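Print this page | E-mail this page

Where do I put the play food when the kitchen counter is the only play area?

We live in a small apartment and the kids' pretend kitchen is basically one end of my real one. I've got soft toy fruit everywhere, plus cereal boxes I keep for playing store, and by 5 p.m. I can't find a place to chop an onion. I bought a fabric cube from Varnel and everything just sinks to the bottom of it, so they dump the whole thing out to find one banana. Is there a setup that stays on the counter but doesn't eat all of it? I have 9 feet of counter total, and that's counting the part with the dish rack. I don't want to spend much.

Answer 1

Get rid of half of it. Mine never noticed.

Answer 2

I fought with this for most of last winter, so I have opinions! What finally worked for us was giving up on one big bin and using flat things plus one small open box. The fruit goes on a plate, the plate goes on a board, and the box sits next to it for whatever isn't fruit. Kids can see it all, and when I need the counter I pick up the board and walk away with it — plate and all.

My box is plain light wood with no lid, and you can see a screw head on the front (I keep meaning to sand and paint it, and I won't). It sits partly up on a wooden tray with rounded corners. The plate is teal, with a red plush apple, an orange fruit and a banana on it, and the Froot Loops box just lies on its side in front.
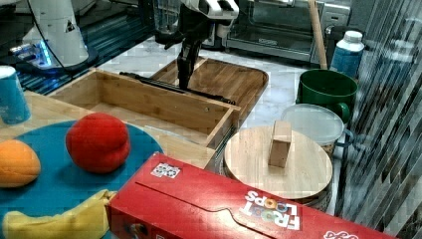
How I set it up

1. Put everything soft on one plate. If it doesn't fit on the plate, it goes in the closet until next month.

2. Use a box low enough that a kid can reach the bottom. I tried a tall one from Jorlow first and my youngest tipped it over every single time.

3. Lay the cereal boxes down. Standing up they fall like dominoes.

4. Tape the ends of empty boxes shut or you will find crackers in there in July.

Paper cups I keep to one or two. They get chewed anyway.

Answer 3

Agree with the tray idea, but check the size before you buy. The Fostine one I ordered was 300 by 300 millimeters and I didn't bother converting it, so now I own a very nice tray that fits one plate and nothing else. Also, soft fruit gets gross on a real kitchen counter. Mine go through the wash in a pillowcase and then air dry overnight.

Does anyone know if felt ones can be washed too?

Print this page | E-mail this page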